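Torque, Thread Pitch, and the Back Fence Gate

1/23/18

The gate at the back of the lot has been sagging since last March. I put off fixing it because I assumed the post was rotting. It wasn't. The hinge bolts had backed out, two of them far enough that I could turn the nuts with my fingers.

The hinges are the Brimby strap type, held on with four through-bolts each. Whoever hung the gate used plain hex nuts and no washers on the wood side. A plain nut bearing directly on softwood has very little area to push against, so the wood crushes under it, the bolt loses its stretch, and the clamp load is gone. After that every swing of the gate works the joint a little. Tightening the nut again only crushes the wood further, and I know this because I did it twice last year.

What matters in a bolted joint is preload, the tension left in the bolt after the wrench comes off. Torque is an indirect way of getting there. Most of the effort at the handle goes into friction, part of it under the nut face and part in the threads, and a small remainder stretches the bolt. A rusty thread and an oiled thread brought to the same reading on the wrench will end up with very different preload. Printed torque charts assume a surface condition, and the better ones tell you which. 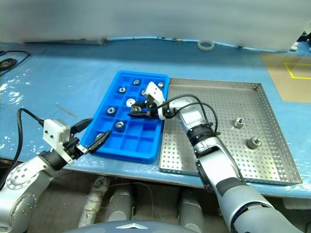
On a gate I would skip the torque wrench completely, Ocampo wrote under my last post on this, and go by how far the washer sinks into the wood. The wood gives up long before the bolt does, so any number off a steel-to-steel chart is meaningless.

I agree with most of that. I did use a wrench, a secondhand Wiltora beam type that reads in inch-pounds, but only to get all eight bolts even. I picked 60 because at that setting a wide washer on a scrap of the same lumber left a faint ring and no dent. At 160 it buried itself. I have no source for 60 beyond the scrap.

The second question was how to keep the nuts from walking. The options I considered:

Split lock washers. Cheap and sold everywhere. Once flattened, they behave much like a plain washer, and I have stopped buying them.

Nylon insert nuts. These hold by friction on the thread even when the preload has dropped, a good match for wood that shrinks and swells with the seasons. The insert wears, so I don't reuse them.

Jam nuts. They work if the two are tightened against each other properly. They also need more thread than my bolts had showing.

Threadlocker. Fine on clean steel. My bolts were neither clean nor new.

I went with nylon insert nuts and wide washers on both sides. The hardware came to 12 dollars. 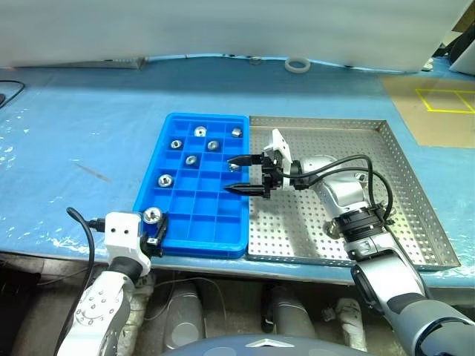 Small metal parts in the blue tray, perforated tray alongside.

Two notes for anyone doing the same job. Support the latch end of the gate on a block before loosening anything — the bottom hinge carries more than it looks like it does. And check again after the first dry spell. I plan to go around with the wrench in March and write down how far each nut moves before it comes back up to 60.

The latch still doesn't line up. The strike plate was moved at some point to suit the sag, and now it has to go back to its original holes, which have been filled with something very hard.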